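Konrad Baran on buying less, washing cooler and knowing when a shirt is finished

Konrad Baran worked in the laundry trade for 33 years, most of them at Drallmont, a contract laundry that washed for hotels, dental practices and a couple of care homes. He started on the sorting belt at nineteen and ended up managing the site. When it closed he took a short course in garment repair, rented a narrow shop unit next to a shoe mender and put a sign in the window saying he would look at anything that could be worn.

We met there on a wet morning, before he opened. There was a kettle on the counter and a rail of finished work behind the door, each piece with a paper ticket pinned to it. He talked while he unpicked the hem of a pair of school trousers.

I asked first what the laundry had taught him about clothes.

"That people blame the wrong thing," he said. "They say the shirt was badly made. Sometimes it was. Mostly it was washed too hot, with too much powder, and then left in the dryer until somebody remembered it. We had hotel sheets that went through a hot wash every other day and they were made for that. Your T-shirt isn't made for that."

He thinks most households could turn the dial down for nearly everything. Bedding, tea towels and anything from a sickroom he washes at sixty. The rest goes in at thirty, inside out, with half the powder the box suggests. "If you can smell the powder when it's dry, you used too much. It stays in the cloth and makes it stiff, and then people buy softener to put that right. Softener on a towel is a waste of a towel." 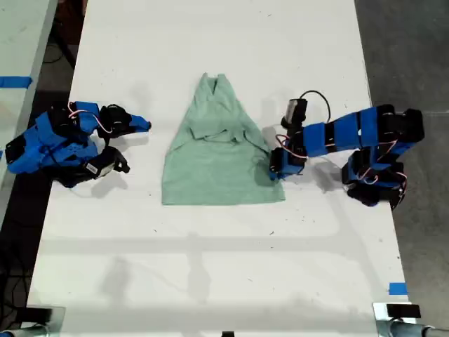

Cotton jersey, he went on, is the cloth he sees more than any other, and the one people give up on first. It twists along the side seams, it goes at the neck, and it gets small holes at the front just above the waistband. Customers often think the holes are moths.

"It's the belt buckle, or the edge of the kitchen worktop. You lean on the same place every day. I had a woman who had put cedar blocks in every drawer in the house. I asked her to stand at my counter the way she stands at her sink, and there it was."

He mends those holes from the back, with a small patch of fine knit and a thread one shade darker than the shirt. A lighter thread shows, he said, and a darker one sinks in. The charge is 2 pounds for a hole, or 3 if it sits on a seam. He knows a new T-shirt can cost hardly more than that in a supermarket, and he doesn't argue with customers who point it out.

"I tell them to go and buy it, then. They usually leave the old one with me anyway. It's the one they like."

The conversation turned to his years at Drallmont, which he remembers fondly but without much romance. The building was hot in summer and hotter in December, when the hotels were full and the ironers ran late into the evening. His first supervisor taught him to judge cloth by pulling it gently on the bias and listening. Tired cotton makes a dry sound, he said, and once you have heard it you know the piece has a month left at most. He still does this with customers' shirts, and admits it can look odd from the other side of the counter.

The old sewing machine on his back table came from there. It is a Vernero, a heavy straight-stitch model that had been used for marking linen, and he bought it for 36 pounds when the fittings were sold off. The overlocker beside it is a Tomić and gives him more trouble. "Lovely stitch when it's in the mood. I've had the cover off it three times since spring. The thread guide wears, and then everything it sews has a little ladder in it."
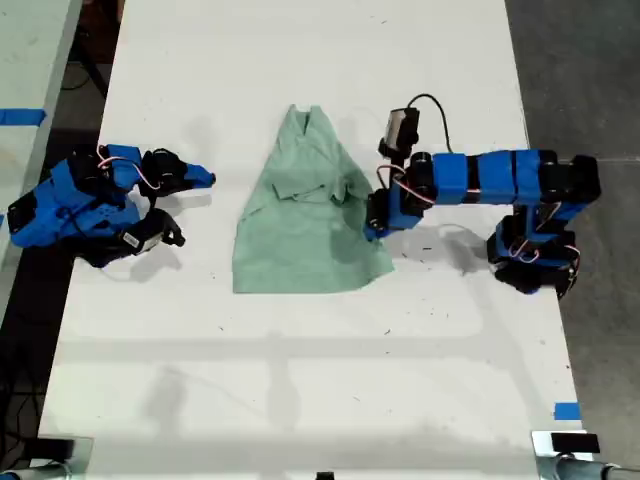
He is less patient on the subject of storage. Knitwear should be folded, and heavy knitwear should never see a hanger at all. T-shirts can go either way as long as the hanger is wide enough at the shoulder. Wire ones he throws out when customers bring them in, and he asks first, though he said he has occasionally forgotten to ask.

Drying matters as much as washing, in his view. He dries jersey flat when he has the room and over a line when he hasn't, folded across the line at the armpits so the peg marks end up where they can't be seen. He pulls the side seams straight while the cloth is still damp. "Ten seconds a side. You can't do it once it's dry – well, you can, with a steam iron, but then you've made yourself a job."

I asked when he tells someone that a garment is past saving.

"When the cloth won't hold a stitch. If I put the needle in and the hole opens up round it, I stop. I'll show the customer, and I won't charge. Then I ask if I can keep the buttons."

He has four biscuit tins of buttons under the counter, sorted by colour because he gave up on sorting by size. There is also a bag of offcuts for a quilting group that calls in every few weeks, and another of plain cotton for anyone who wants cleaning rags. Very little goes in the bin.

By then there was a man at the door with a coat over his arm, looking at the opening hours. Konrad bit off the thread, hung the school trousers on the rail and went to let him in. The coat needed a new lining in one sleeve – he said it would be ready on Friday, and wrote out the ticket.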